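Kekance Building lab clears its shelves before the fall
Six weeks of sorting free up storage on the ground floor in Hindthorpe

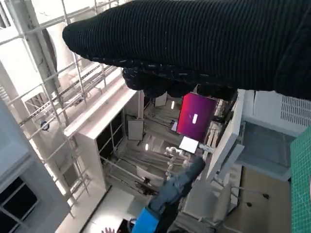 By Dardo Tapia
Staff writer, Buildings and Campus
12 September 2021

The shared laboratory on the ground floor of the Kekance Building has finished the clear-out it started in the summer, and the storage that was packed to the top in May now has room to spare. Groups that use the lab have until the end of the month to say how much of it they want.

The work took six weeks and covered the open cabinets, the drawers under the benches, the two closets by the side door and the floor space behind them. The final list ran to 1630 items. A little more than half went back to the people who had left them there. The rest was recycled, moved to the central store on Cáceres Street or thrown out.

The white cabinet in the main room was the first to be done. Its open shelves had been used for spare parts, binders and cables for as long as the current users could remember, and most of what was on them had no name attached. The shelves are mostly bare now and the dividers have stayed in. The lab office said it would keep the dividers for the time being and ask again in the spring if anyone wants wider bays.

Cables were the biggest single category. They filled one whole bench when they were laid out, and it took two days to test them. Power cords that matched equipment in the room were coiled, tied and hung in the larger closet. Network cables were sorted by length. Anything with a cracked jacket or a bent plug was cut and put in the metal bin. Display cables were kept back for the computers in the lab, and a few were sent upstairs to the teaching rooms, which had asked for them last year.

Paper came next. The binders held manuals, order forms and old sign-in sheets. Manuals for equipment that is still in the building were scanned and the paper copies kept in one drawer. The rest went for shredding. A few binders turned out to be personal notebooks, and those are being held at the front office until they are collected.

Every item that stayed was entered in Clerkus, the inventory program the building switched to last year. Until now only the upper floors had been using it. Each shelf has a short code, and a search shows which shelf a thing should be on and who put it there. Users can sign things out from the computer in the room or from their own desks. The old clipboard by the door has been taken down, though the pen was still hanging there on its string when this reporter visited.

The office bought 200 lidded boxes for the small parts that used to sit in open trays. They come in one size, which caused some grumbling among people with long tools, but they fit the cabinets and they stack. Not all of them have been used. The remainder is in the smaller closet and can be taken without asking, as long as the box is entered under the shelf it ends up on.

The rules for the shelves have been rewritten and are shorter than the old ones. Each group can have up to 8 bays across the room. Anything left on a bench overnight needs a card with a name and a date. Items with no name will be moved to a shelf near the side door, kept for one month and then offered to the other users. Liquids, batteries and anything under pressure do not go in the open cabinets at all – they stay in the locked storage down the hall, and the key is signed out in the usual way.

The tops of the cabinets are to be kept clear. That was in the old rules too, but it was not followed, and by May there were boxes stacked on some of them up to shoulder height and beyond. The building inspection that month listed the stacks as a hazard, along with a blocked side door and an extension cord run across the floor. The side door now opens all the way. The extension cord has been replaced by an outlet on the near wall.

With the floor clear, it was washed and the worn tape lines were pulled up. New lines will be put down after the groups have settled where they want their benches. The white metal framing in the room was wiped down and left in place, and users are asked not to hang bags or coats from it. Coat hooks have been ordered for the corridor. The order was placed in the summer and the supplier has moved the delivery back twice.

Not everything went smoothly. A set of hex keys and a small bench vise were sent to Cáceres Street by mistake and have since been brought back. One group came in to find that its spare monitor stands had been boxed with someone else's, and it took an afternoon to separate them. The office has asked anyone who is still missing something to check Clerkus first, then the shelf by the side door, and to write in if it is in neither place.

There was also some disagreement over the chairs. The lab had more of them than it had places to sit, and several were broken. The broken ones have gone. The others were matched up to benches and the extras lent to the reading room, on the understanding that they can be called back if the lab gets busier.

The cost was modest. The boxes, the labels and the new outlet were paid for out of the regular maintenance budget, and the sorting was done by lab staff and by students on hourly pay. Two of the students will stay on for a few hours a week through the winter to keep the inventory current and return stray items to their shelves.

The second stage will deal with the upper-floor prep room, which is smaller and has no open shelving. Its users have been asked to label their own things before the sorting starts. Large items, including anything that takes two people to carry, should be reported ahead of time so that a cart can be booked. The freight elevator is out of service on most mornings while the doors are being repaired, and carts should be booked for the afternoon.

Requests for shelf space in the ground-floor lab can be left at the Hindthorpe front office or sent through the request form in Clerkus. They should give the name of the group, the number of bays and a contact person. Bays that nobody has asked for by the end of the month will be kept open for short-term projects.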